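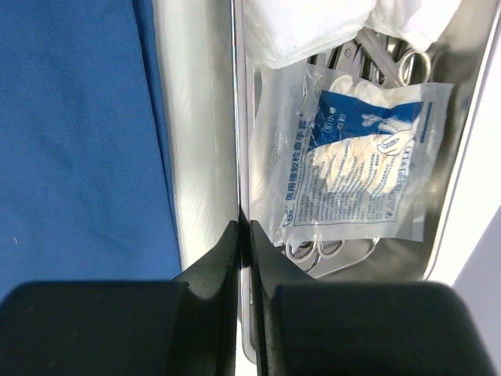
Tray handling with grippers — what's your house rule?

gidey_ops
Writing up the do's and don'ts for our tray picking cell. Stuck on one line. Draft says the arm never touches anything in a steel tray until a person has signed off the layout. Half the team wants that gone. What do other places do?

mattk
Keep it. We had the same fight at Drusten. Soft stuff on top of metal is where it goes wrong, gripper grabs a glove packet and drags a forceps along with it.

pinchpoint
Disagree. Sign-off on every tray kills the point of having the arm. Check the first 2 of a batch, then spot check.

mattk
And the third one has a scissors handle sitting under the packet. Then what

pinchpoint
Then the force limit trips and it stops. Thats what its for.

Fasil Feyisa
Force limit won't save a thin pouch. Seal can go long before anything trips. Our rule at Tekeo: any packet that gets pinched twice goes in the reject bin, no looking it over and deciding it's fine. Also finger pads wiped down every 5 trays, logged with initials.

gidey_ops
Exam gloves too? Ours are just exam gloves, not surgical

Fasil Feyisa
Same rule. Two rules means somebody has to remember which one.

pinchpoint
ok that one I'll give you. Still not signing 500 trays

buvwood_jen
We split it. Packets and gauze, arm goes ahead. Anything with instruments overlapping a packet, it holds above the tray and waits for a person. Slower but no argueing on shift.

mattk
Who decides what counts as overlapping?

buvwood_jen
Whoever's on the cell. If you can't see the whole edge of the packet it waits.

gidey_ops
Stealing that wording. Will post the new draft in this thread once the night crew has had a go at it.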